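3. Garment and belt as a coupled object

3.1 Materials and layout

Most published work on garment folding treats the garment as a single sheet of cloth. Jeans with a belt left in them are harder to place in that scheme, as the waistband carries a second, stiffer strip that is held to the denim only at the loops. We took this pairing as our main case and refer to it below as the belted set. Figure 3 shows the jeans and belt during handling at the table.

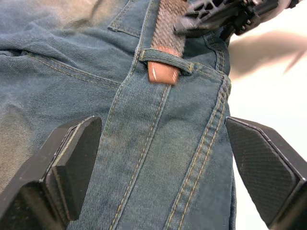
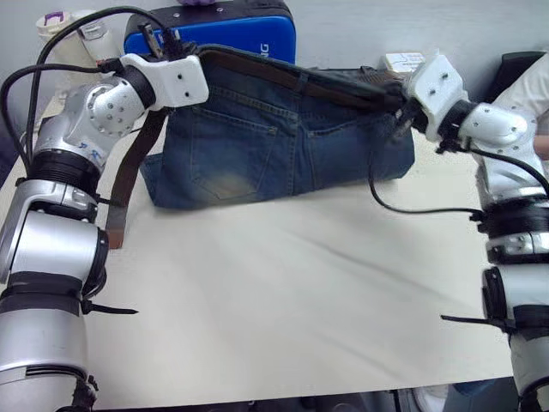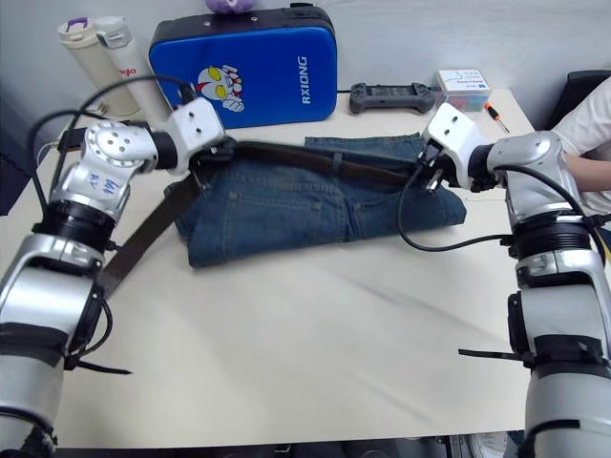
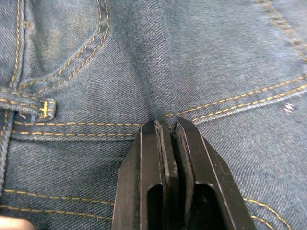

Figure 3. Blue denim jeans and brown leather belt: first, belt and belt loop at close range; second, jeans raised by the waistband with the back pockets showing; third, belt drawn taut along the waistband of the folded jeans; fourth, seam junction and pocket stitching at close range.

The jeans are of twill weave with yellow double topstitching along the main seams. Wear is uneven, and several lighter patches can be seen on the denim. For the purposes of this section the garment is divided into four zones: the waistband with its loops, the yoke and back pockets, the seat junction, and the legs. The zones differ mainly in how many layers of denim lie on top of one another, and so in how readily each one bends.

3.2 Stiffness by zone

Bending stiffness was measured on sample strips cut from a second pair of jeans bought for the purpose. Strips from the legs were the softest and are used as the reference. Strips taken across a double-stitched seam were stiffer along the seam than across it, and this held for every seam type tested. The seat junction, where several seams meet, was the stiffest part of the denim after the waistband. A fold line laid over the junction tended to move to one side of it when released, usually toward the nearer pocket. The fourth image in Figure 3 shows a fold of fabric running into such a junction, with light on the ridge of the fold and shadow in the crease.

Bar tacks at the ends of the loops behave as small rigid points. They do not alter the fold at the scale of the whole garment, but they do catch the edge of the belt when it is drawn through, and we return to this in Section 3.4.

3.3 The belt in place

With the belt threaded, the waistband no longer folds where the cloth alone would fold. The belt bends easily across its thickness and hardly at all across its width, so the waistband can be rolled but resists being skewed. When the set is lifted by both ends of the waistband, the upper edge stays close to a straight line and the seat hangs below it with few creases. The free end of the belt then drops clear of the garment, as in the second image, and the weight of the buckle has to be allowed for at whichever end it sits.

Two ways of folding the set were compared over 362 folds. In the first, the belt stayed in the loops throughout. In the second, it was drawn out, the jeans were folded flat, and the belt was handled as a separate item. A fold was counted as acceptable if the stack stayed within the marked area after release and no part of the belt lay beneath the denim. Of the folds that failed, 124 were made with the belt in place. The usual fault was a slow opening of the top layer, driven by the belt straightening at the hip fold.

3.4 Friction at the loops

Drawing the belt out by hand gave a pull force that rose in steps, one step for each loop passed. The woven surface of a braided belt gives a rougher contact than smooth leather, and the steps were higher for the braided sample supplied by Trostudberg than for the plain one from Drilport. The tip passed freely in both cases. Loops that had been folded flat against the waistband raised the force further, and opening them by hand before each pull removed most of this effect.

The loop wear test was run by Ewurabena Ankrah at the Bloxham laboratory in March and covered 2,000 pulls on each belt. Colour loss was visible at the edges of the loops by the end of the test – mainly where the stitching stood proud of the denim. No loop failed. Fraying was not scored, as the sample jeans already showed some loose fibres at the start.

3.5 Limits

All strips came from one weight of denim. Stretch denim, which recovers more strongly after folding, was left out, as were belts with a lining. The Avus friction model used in Section 4 takes a single coefficient for each loop and does not represent the difference between a flattened loop and an open one.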